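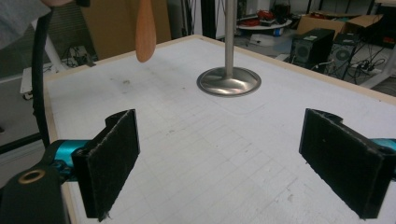

1 Jan 2024

Handover task again, spoon. Felt pads on both fingers, gripper held by hand, camera on the grip. Person dangles the spoon over the table bowl down, gripper comes in and takes it. Pole stand stays on the table for all of these so the background has something fixed in it.

Question is still whether the policy learns to wait. Old set (900 demos, bare fingers) it closes early, as soon as the spoon is near the gap. Liên thinks it's keying on the other person's sleeve and not on the spoon at all. Could be. She wants a batch with bare arms and a batch with sleeves, same hand heights.

Where we are:
1552 demos total, 600 of them with felt
felt set trained overnight on Nandau, 2 seeds
seed A waits, seed B closes early same as before. so can't say anything yet

Slips are down with felt in both seeds, that part I beleive. Handle used to roll when the giver let go. Edges of the felt are fraying though, white fibers sticking out, and Huệ asked if the change in look over the session matters. Don't know. Log pad age from now on, put it in the notes column.

Wipe the table before next batch, smudges all over the grid. Anoma needs the grid lines for the pose check.

Also the release label is wrong in some files, it marks when the fingers stop and not when the giver lets go. Ngọc Châu has a script to shift it, ask her for the newer one, the one in the Latberg folder skips short clips.

Next: two more seeds before touching anyhting else. Then sleeves / no sleeves. Uyên to be giver for both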